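# 4. Filling and conditioning the cask

Section 4 applies to the Cluvside filling stand fitted with the Vinance racking arm. It assumes that the beer has reached final gravity in the fermenter and that the casks have been washed and drained as set out in Section 3.

**Caution:** Do not rack beer that is still dropping in gravity. Excess pressure in a sealed cask can force out the shive or keystone and cause injury.

## 4.1 Before filling

1. Check that the keystone is seated flush in the tap hole. Replace it if the face is cracked or stands proud.
2. Sniff the inside of the cask at the shive hole. Reject any cask that smells sour, musty or of detergent.
3. Set the cask on the stand with the shive hole uppermost and lock both side stops.
4. Purge with carbon dioxide through the long lance until the timer on the stand runs out. Keep the doors of the racking room open while doing so.

**Note:** The Hellwig lance fits the same bayonet but is too short to reach the belly of a firkin. Use it for pins only.
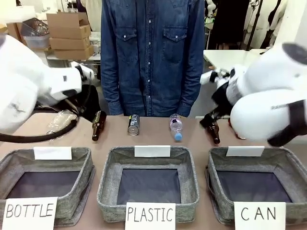 *Text: Edeltraud Eichhorn. Revised June.*

## 4.2 Priming and finings

Priming sugar is added to the cask ahead of the beer, finings after it. The two must not be mixed in the same jug.

1. Weigh out 75 g of priming sugar per firkin. For strong ales, follow the figure on the brew sheet, which takes precedence over this one.
2. Dissolve the sugar in boiled water, leave it to cool with the lid on, and pour it in through the shive hole.
3. Lower the racking arm until the foot rests on the inside of the cask. Open the valve a quarter turn.
4. When the foot is covered, open the valve fully. A slow start limits foaming and the uptake of air.
5. Close the valve at the fill mark and raise the arm. Allow it to drip into the cask before swinging it clear.
6. Add the finings at the dose given by the supplier for the batch in use. Doses differ between batches.
7. Drive the shive home with a rubber mallet, square to the bush. Wipe the top of the cask and rinse with clean water.
8. Roll the cask end to end along the rails and back to spread the finings.

**Caution:** Never use the mallet on a cask that is already under pressure. Vent it first with a soft spile.

## 4.3 Labelling and storage

Write the gyle number, cask size and racking date on the label before the cask leaves the stand. Gyle 656, for instance, is entered as 0656 so that the Murness stock sheet sorts it correctly. Fix the label to the head of the cask, clear of the keystone.

Store casks on their side in the conditioning room. Turn dry-hopped casks once, on the day after filling, and then leave them alone. Beer primed as above is normally ready to go out when a test cask, spiled and drawn, pours with a steady fine head. If it pours flat, return the batch to the conditioning room and test again from a different cask.

## 4.4 Cleaning the racking arm

1. Rinse with cold water until it runs clear.
2. Circulate caustic at the strength shown on the drum. Wear gloves and a face shield.
3. Rinse again and check the last of the water with indicator paper.
4. Remove the foot valve and its seal. Soak both in sanitiser and refit by hand.

Replace the seal after every 100 casks, or sooner if beer weeps from the foot with the valve closed. The part number is on the inside of the stand cover.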